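The Chair My Grandmother Wouldn't Let Us Sit In

Every family I know has one chair with rules attached. Ours was green, it lived by the front window, and if you were under 12 you did not so much as lean on it. My grandmother read her mail there with her shoes off and her feet on the radiator, and we all went around her like water around a rock.

I got to thinking about that chair in April, when I finally went shopping for one of my own. I'd set aside $200, which made the guy at Kaslow laugh (kindly, I think). So I called my friend Mwende Wanyama, who has reupholstered more furniture than I've ever owned, and she told me to stop looking at fabric and start looking at backs.

"A low back is for company," she said. "A high back is for staying put."

I've been noticing backs ever since. Give me something tall and dark blue with a bit of ribbing to it and I'm a goner, even against a plain brown wall.
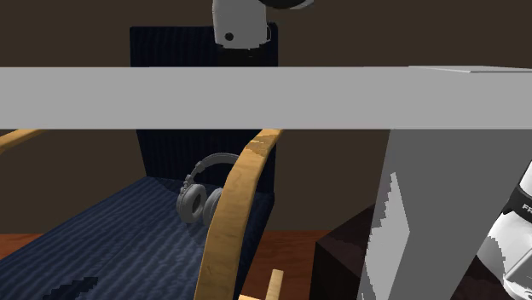 Sit for longer than you think you should

Mwende's other rule is to bring a book to the store. Read a whole chapter! I felt ridiculous for the first page or so, and then I forgot where I was, and when I looked up my neck hurt. That was a no on the handsome one with the brass feet.

The next chair I tried was at a secondhand place called Bisach, way in the back behind the lamps. The seat was a little saggy and one arm had clearly been somebody's cat's favorite. I read 3 chapters – the owner, Hamisi Muriithi, turned a lamp on for me without a word – and then I went and asked him what he wanted for it.

It's by my window now. My nephew has already asked if he can sit in it, and I told him I'd think about it.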